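Chapter 9
When the Instrument Does Not Let Go

On a Tuesday morning at the Stusteden training center, a surgical robot stopped in the middle of a practice session. The operator, Chrysoula Antoniadis, had placed a stitch in a skin pad and was pulling the thread through. She opened the finger controls to release it. On the console the jaws were reported as open. On the pad they were still closed, and when she moved her hand back the thread went with it and tore through the edge of the cut.

The damage came to one ruined stitch in a piece of practice material. Had the pad been a patient, the same movement would have pulled a needle or a thread through living tissue, and the person at the console would have been told by the machine that nothing was being held.

This chapter is about faults of that kind. In Chapter 8 we looked at robots that stop when they should move. Here we look at robots that carry on while one part of the system has the wrong idea of what another part is doing. These faults are harder to find, and they are often reported late or put down to the operator.

Suturing is a good place to study them. Both instruments work within a very small area, they pass thread back and forth, and they are seldom still for long. A jaw that opens a little less than commanded may go unnoticed in lifting or holding work. With a fine thread between the blades it matters at once. 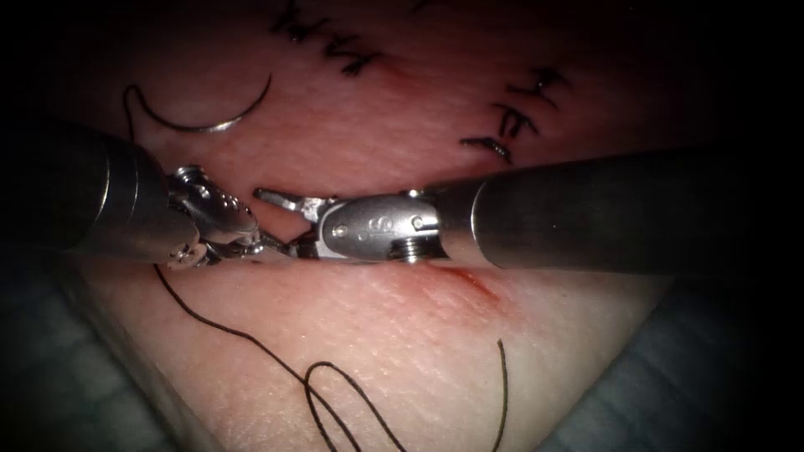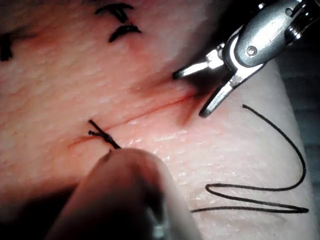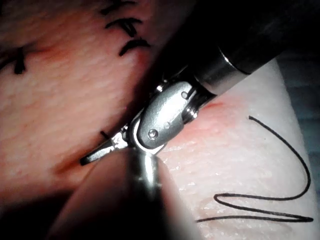
Figure 9.1 Suturing on a skin-like practice pad with robotic instruments. Black thread and earlier stitches are visible in each view.

The jaws of a surgical instrument are small, but the motors that move them sit well away from the patient, at the other end of the shaft. In the Girken system used at Stusteden, thin cables run down the shaft and connect the two. The controller does not see the jaws. It measures how far each motor has turned and works out from this where the jaws ought to be. As long as the cables are tight, the answer is close enough.

Cables stretch with use. The instrument in this case was rated for 100 sessions before replacement, and its log showed that it had passed that number two months earlier. The counter had been reset by mistake after a software update, so the console showed a fairly new tool. Joscha Hellwig, the technician on duty, found the slack within a few minutes once he had the instrument on the bench – the motor turned and for the first part of its travel the jaws did nothing.

The center then looked back through its records. Among 600 sessions it found nine in which an operator had written a comment such as "sticky" or "slow to let go." None had been entered as a fault. The form had a box for faults that stopped the work, and a sticky jaw did not stop the work.

Three separate things had therefore gone wrong. A part had worn out. A counter that should have warned of the wear was false. And the people who felt the problem in their hands had no clear place to report it. Repairing the cable would have dealt with the first and left the other two waiting for the next instrument.

We will return to the Stusteden case several times. Section 9.1 explains cable drives and the ways they fail. Section 9.2 deals with sensors, and with the difference between measuring a position and working it out. Section 9.3 covers service counters and logs. Section 9.4, written with Aliki Vrettos, is about reporting forms and how their wording affects what gets reported.

Before you read on, write down a machine you use whose display you trust without checking. Keep the note – you will need it for the exercise at the end of Section 9.2.

Copyright Petridis Textbooks. All rights reserved. | Contact the publisher | Back to top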